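Kandside Reuse Store
Progress report to the Jollumel Fund, second quarter

You asked for a plain account of the sorting work, so we have kept the good news in proportion. We handled 872 donated items between the start of the quarter and the end of November. Our application promised more than that. We still think the promise was too high, and we said so when the target was put to us.

The sorting room is now set up the way the plan described. Mixed small goods are tipped into open metal bins on the tables and picked through from there, and anything worth keeping goes to the shelves behind. The old cardboard boxes have gone. Whether the bins have made us quicker is another matter. Our best day was a Thursday when almost 80 items were sorted before lunch, and that figure has been repeated in two newsletters. It was an unusually easy load, mostly kitchen bits from one house, and we would rather it was not used as an average.

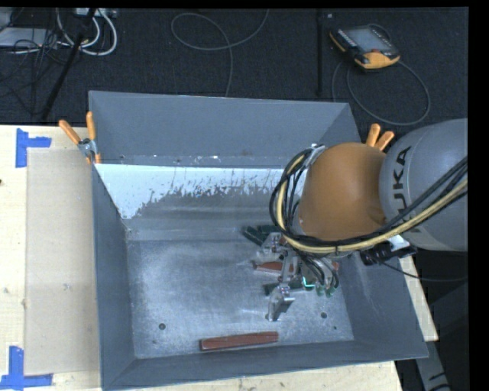 The sheet-metal bins do have some things going for them. They wipe down easily and the sloping sides keep small items towards the middle. Against that, they are noisy, they mark quickly, and they cost more than the plastic tubs we first asked for. Dönmez quoted 400 pounds for the set with delivery, and the delivery was late. We have not ordered the second set and do not plan to until somebody can show us that the first has earned its keep.

Labelling is behind. The plan said every shelf would carry a printed label by now. In practice 12 shelves have them and the rest are still in marker pen on masking tape. The tape works well enough, so this has slipped down the list.

The link with Ilport for unsold goods has started, though slowly. They have made two collections out of the six agreed. Each time they left behind the heavier pieces – the very things we most need to move. We have written to them and will report the answer, if there is one.

Spending is within budget, mainly on account of the bins we did not buy. We ask to carry the unspent sum into next quarter and to have the item target reset before it starts. If the target stays where it is, please expect us to miss it again.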